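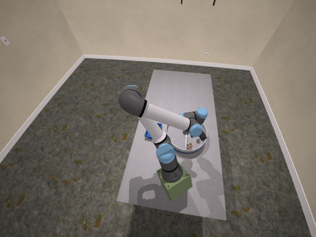
Sverre Lindqvist wrote in that his clamp meter showed 3 amps with nothing in the jaws and asked if it was broken. Probably not, Sverre. Sounds like it was never zeroed. Section 4 rewritten below because of this question, which we get a lot.

4. SETTING UP YOUR PORNELL CLAMP METER

Read section 2 (safety) first if you skipped it. Yes, you.

4.1 Batteries

1. Meter off. Jaws closed, nothing in them. Leads unplugged.
2. Undo the one screw on the back cover. Small Phillips. Do not use a power driver, it strips.
3. Fit the batteries, plus end as marked inside the compartment.
4. Cover back on, screw back in. Finger tight plus a bit.

Caution: never open the back cover with leads connected to anything. Never run the meter with the cover off.

Note: if the low battery sign shows, change them right away. Low batteries give wrong readings before they give no readings.

4.2 First power-up

1. Turn the dial from OFF to V AC.
2. All segments light for a moment, then the display settles. With leads open a few stray digits on the lowest range is normal.
3. Press HOLD once. The H sign appears. Press again, it goes. If it stays on the reading is frozen. A lot of "dead" meters sent back to us were on HOLD.

Auto power off is set to 10 minutes. To disable, hold down SELECT while turning the dial on. Goes back to normal next time you switch off.

4.3 Zeroing for DC current

This is the one people miss. DC only, AC doesn't need it.

1. Dial to A DC.
2. Take the meter well away from magnets, speakers, motors, other cables.
3. Jaws shut all the way. Check for grit on the mating faces, wipe with a dry cloth.
4. Press and hold ZERO until it beeps.
5. Display should read zero or a digit or two off. If it doesnt, open and close the jaws a couple of times and repeat.

Redo it each time you change range, and after measuring a large current. The core holds a little magnetism afterwards.

Caution: do not press ZERO with a live conductor in the jaws. You will subtract the real current and the cable will look dead. It is not dead.

4.4 Measuring current

1. Pick A AC or A DC.
2. Open the jaws with the trigger, close them around ONE conductor. Not the whole cord. Live and neutral together cancel out and you read nothing.
3. Center the conductor on the marks. Off center costs you accuracy.
4. Keep fingers behind the guard ridge. Always.
5. Read. For DC, a minus sign means current is going against the arrow on the jaw. Flip the meter or just note it.

Tight panel? Press HOLD, pull the meter out, then read it. Take HOLD off again before the next one.

Small currents: wrap the wire through the jaws 10 times and divide the reading by 10. Insulated wire only, and power off while you wrap.

4.5 Fitting the leads

1. Black to COM. Red to the V/ohm socket. Push until the shroud seats, no metal showing.
2. Look along both leads. Cracks, nicks, bare spots: throw them out. No tape.
3. Check continuity: dial to the buzzer sign, touch the tips together. Should beep at once. Crackly beep means a bad lead.
4. Before and after testing a circuit you beleive is dead, test the meter on a known live source.

Caution: take the leads out before using the jaws. Take the conductor out of the jaws before using the leads. One or the other.

Caution: never measure ohms or continuity on a live circuit. Power off, capacitors discharged.

4.6 If something looks wrong

OL on the display: over range. Turn the dial up, or the circuit is open if you're on ohms.
DC reading drifts: let the meter sit in the room for 22 minutes, then zero again. Cold vans do this.
AC reading jumps around on a drive or dimmer: select the low pass filter (press SELECT twice, LPF appears). Not available on units with serial numbers starting 56.
No beep: buzzer may be off, see 5.2.
Jaws don't close flush: stop using it. Dropped meters are the usual cause. Don't try to bend them back.

4.7 Storage

Dial OFF, leads out, in the pouch. Batteries out if it won't be used for over 3 months. Don't leave it on a dashboard. Clean with a damp cloth and a little mild soap, no solvents, dry before use.

Spare leads and pouches: order from Kaltden, quote the model number on the back label. The Sirkow leads also fit but check the category rating printed on them matches your job, the cheaper set is rated lower than the meter.

Section revised 30/11/2021. Corrections to Farzana Samarakoon at the service desk.

Continue to 5. MENU SETTINGS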